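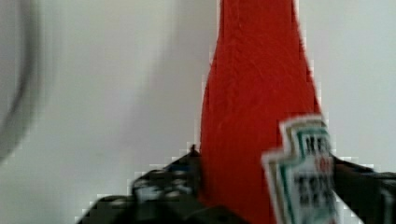
1/ Notes on ketchup at a shared table, since the lunchroom in Chisholm has changed its setup again and I was asked to write down how it works now. Thirty-one seats, one long counter, a few white tables. Mostly about bottles, with some plates.

2/ Portion packets went out in November. They tear badly, they hold too little for a plate of fries and too much for an egg, and the corners end up in the sink strainer. Full-size bottles are back on the tables.

3/ Geometry first. A classic tapered bottle has a narrow neck and a wide lower body. Stable standing up, slow to pour. Ketchup is shear-thinning: it sits still until the stress on it passes a threshold, then it moves all at once. The narrow neck is where you notice this.

4/ The usual fix for glass is to tilt the bottle and tap the neck. Tapping the base mostly moves the bottle. With a squeeze bottle, turn it over, wait for the product to settle against the cap, then squeeze. Squeezing early gets you air, then a splatter.

5/ Thin red liquid at the start of a pour is serum that has separated out. Shake with the cap closed. Check that the cap is closed. I have a shirt that documents the second step.

6/ Storage. We follow the label on whatever we bought, and the label on the current lot says refrigerate after opening. So bottles come out at 11:30 and go back at 2. Before that rule they lived on the tables and the tops of the bottles went brown.

7/ The brown ring at the opening is dried ketchup that has darkened. Warm water and a cloth, 10 seconds. If left for a week it needs a soak and a toothpick. Don't use a knife on a plastic cap, it raises a burr and the burr collects more ketchup.

8/ Labels. Paper labels lift at the bottom edge after enough wiping. Wipe down the sides, go around the label. If a label is too far gone to read the date, the bottle goes. I write the opening date on the cap in grease pencil anyway.

9/ Now the tables. The tops are off-white, Clirkadum, matte. They show everything. A dark top would look cleaner and be no cleaner, so I voted for white and I'd vote for it again.

10/ Ketchup on a matte white surface: lift it, don't smear it. Edge of a folded paper towel, then a damp cloth, then a dry one. A fresh drop leaves nothing. A drop left overnight leaves a faint pink disk that takes baking soda paste and some patience.

11/ Fruit does the same and gets blamed less. A cut strawberry left face down is worse than ketchup on our tops. A whole one with the leaves on is no trouble at all, which is why the fruit goes out whole and the leaves come off at the plate.
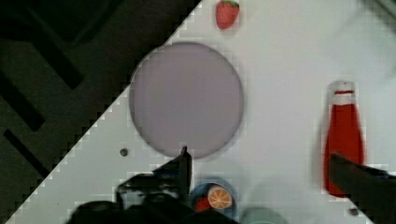 12/ Plates. The flat round ones are Ivico, 200 mm, in the color the catalog calls mauve and everyone else calls gray. Low rim, smooth matte surface. They stack well and they slide well, and the second part needs watching.

13/ The low rim means sauce goes in a pool near the middle. Put it near the edge and a slight tilt on the walk to the table sends it over. For anything runny there are bowls. People do not use the bowls.

14/ Keep plates back from the table edge. A hand's width is enough. A plate that overhangs gets caught by the next hip going past, and the aisle on that side is narrow.

15/ Matte glaze picks up gray marks from flatware. They look like scratches and are metal left on the surface. A mild cleaner made for the job takes them off. I stopped using the green scouring pads, which polish the glaze in patches.

16/ Placement, if you are laying out a table before the rush: plate toward the seat, bottle to the right and upright, fruit off the plate on its own. Red on white is easy to find from across the room. The mustard wanders and I have no theory.

17/ Consumption. We got through 3,660 grams of ketchup in 31 days. That's by weighing the stock at both ends of the month on the parcel scale, so it includes what went down the drain during rinsing. I don't have a separate number for that and won't be collecting one.

18/ Getting the last of it out. Store it cap down in the door of the fridge overnight, propped in a mug if the cap is narrow. A spoonful of vinegar shaken inside also works and gives you something usable for beans. Don't add water and put it back on the table. It was done once and it was noticed.

19/ Refilling from a bulk can: we looked into it and dropped it. You need to wash and fully dry the bottle each time, the neck is too narrow for our brush, and topping up fresh product over old makes the opening date meaningless. The bulk pump from Skaltonov also drips between strokes.

20/ Rinse empties before recycling. Half fill with warm water, cap on, shake, drain, repeat. Cap handling depends on the local program, ours wants them back on.

21/ Open question: lids for the fruit. Strawberries keep better cold, dry and unwashed until needed, but the covered tub fogs up and the ones at the bottom go soft first. A paper towel under them helps. A second towel on top helps a little more. Still testing, will add to this if there's a result.

22/ Correction to 7: the toothpick should be wooden. Plastic ones bend.

Filed under: Kitchen & Table, Condiments, Shared Spaces

Comments

Tanner Girard
Disagree on 6. Ours stays out all day and is gone within the week. Cold ketchup on hot fries is a defect.

Mitiku Tufa
The vinegar trick also works with the last of the mustard. Do you warm the vinegar first or use it straight from the shelf?

platewarmer
Straight from the shelf is fine in my experience. Question on 15: does the cleaner leave a shiny spot on the mauve ones? We have the same plates and I'm afraid to start.

Mitiku Tufa
Try the underside of one first. That's what we did with ours and it came up even.

gravyline
Number 13, the bowls. Same at our place. We moved them in front of the plates and it made no difference.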